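FOR IMMEDIATE RELEASE

Boment Adds Robot Arms to Restroom and Guest Room Upkeep in Gresdale

Cleaning and maintenance staff keep their hours and move to new duties

GRESDALE, Tuesday, March 3, 2026. Boment, which cleans and maintains buildings for hotels and office owners, said today that it will bring robot arms into its daily work at the Groselmont building in Gresdale. The arms will take over the clearing and sorting of small items left on shelves, counters and toilet tanks before a room is cleaned.

The building has 325 rooms. Under the current routine, a cleaner enters each one, moves every loose item off the surfaces, wipes down, and puts the items back or bags them for lost and found. Maintenance workers do much the same when they finish a repair and have to gather up their tools.

Boment looked at how its crews spent their shifts last September. Clearing surfaces took an average of 13 minutes per room, more than any other single task. It was also the task that came up most often when workers reported sore backs and shoulders, as it means a lot of leaning over fixtures and reaching into tight corners.

"People told us the scrubbing was fine and the bending was the problem," said Līga Lepik, who manages operations for Boment in Gresdale. "You lean over a toilet to pick up a wrench, then a roll of tape, then somebody's watch. You do that all day and you feel it at night."
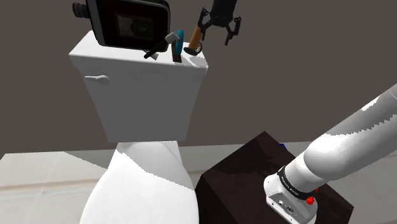

The control software comes from Raudsepp, a company that trains its arms in computer simulation before they are used in real rooms. Crowded surfaces are the hard part. Items lean on each other or hide behind something larger, and the arm has to pick one up without knocking the rest to the floor. Boment's crews gave Raudsepp lists of what they find and where they find it, and those lists are used to set up the practice rooms.

The arm does not clean. It lifts items one at a time and places them in a tray, and a worker checks the tray before anything is bagged or thrown out. A worker can stop the arm at any time.

Twenty-nine people work for Boment at Groselmont, and the company said none of them will lose hours or pay because of the change. Each will get 20 hours of paid training, covering how to set up the arm, what to do when it drops or misses an item, and when to leave it switched off. Rooms with a guest inside will still be done fully by hand.

Some jobs will look different. Cleaners on the day shift will work in pairs, with one person minding the arm and the other cleaning the room next door, trading places at midday. Two maintenance workers will move to a new role looking after the equipment, at a higher pay grade. Workers who don't want to use the arms may ask for floors where they are not in service.

"We had a lot of questions about who gets blamed if something breaks," Lepik said. "The answer is that it goes on an equipment report. It doesn't go in anyone's personnel file."

The arms will start on one floor. Boment will meet with the crews there every two weeks and will decide in September whether to add more floors.

About Boment

Boment provides cleaning, repair and maintenance services for hotels and offices in Gresdale and nearby towns.

Media contact: Līga Lepik, Operations, Boment, Gresdale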